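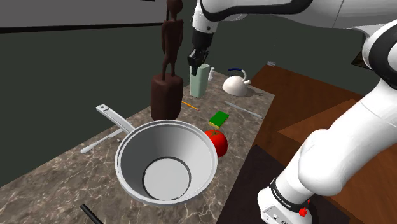
The first I knew of it was the kettle. I'd held it under the tap at ten to seven, still half asleep, and got a cough, a spit of brown and then nothing at all. I tried the bathroom. Same again. By the time I'd put a coat on over my pyjamas and gone out to the gate, half of Mosum Lane was already there, all of us in slippers and looking at the hill as if it might say something.

If you don't know Mesance, we're at the end of the line for most things. The bus turns round here. The post gets here after lunch. And our water comes up from the pumping station at Skoltell through a single main laid in the fifties, which serves 182 homes, the primary school and the Sivakumar bakery (more on the bakery in a minute, they were heroes). When that main goes, everything goes.

It went at the bottom of School Hill, under the bit of road that's been patched so often it looks like a quilt. I walked down to see it, of course I did. Water was sliding out from a crack by the kerb and running off down the gutter quite prettily, and two men in orange were standing over it drinking coffee from a flask. I was very jealous of the coffee.

The school shut at half past nine. My youngest was back home before she'd properly left, delighted, and wanted to know if no water meant no teeth. (It did not. We used fizzy water from the Christmas cupboard, which I can't recommend, although she thought it was the best thing that had ever happened to her.)

What surprised me was how much I use the stuff without thinking. I must have turned that kitchen tap on a dozen times during the morning. I'd wipe down the worktop, reach for the tap, swear, put the cloth down, then do the whole thing again five minutes later. And you can't flush! You do a lot of sums about flushing.

Bottled water turned up at eleven, 1,000 bottles on the back of a lorry that couldn't get past the parked cars, so it stopped outside the bakery. The bakery couldn't bake, but they opened up anyway, cleared the front of the shop and let people stack the packs along the window. They sold off yesterday's buns at 20p each and I had three.

I got talking in the queue to Rajitha Siddiqui, my neighbour but two, who I've waved at for six years and never had a proper conversation with. She used to work in the billing office for a water company up north and she had views. Pipes that age don't like November, she told me, the ground moves and the joints give. She also told me to fill the bath that night once it came back on, in case they had to shut it off again, and to run the cold tap until it cleared before I put any washing on. I did the first and forgot the second, and I now own a set of beige pillowcases.

By mid-afternoon the hole was big enough to park in. They'd cut out a length of pipe and laid it on the verge, and there was a little crowd of us peering at it. A boy asked if he could have it. He was told no, quite kindly.

It came back at twenty to eight. There was a bang in the loft, the pipes shuddered, and the kitchen tap, which I'd obviously left on, started spraying the windowsill. Up and down the lane you could hear people cheering.

The road's open again now, with one more patch on it. There's a letter on the mat saying the rest of the main will be looked at "in due course", and Rajitha is coming round for a cup of tea so we can write back.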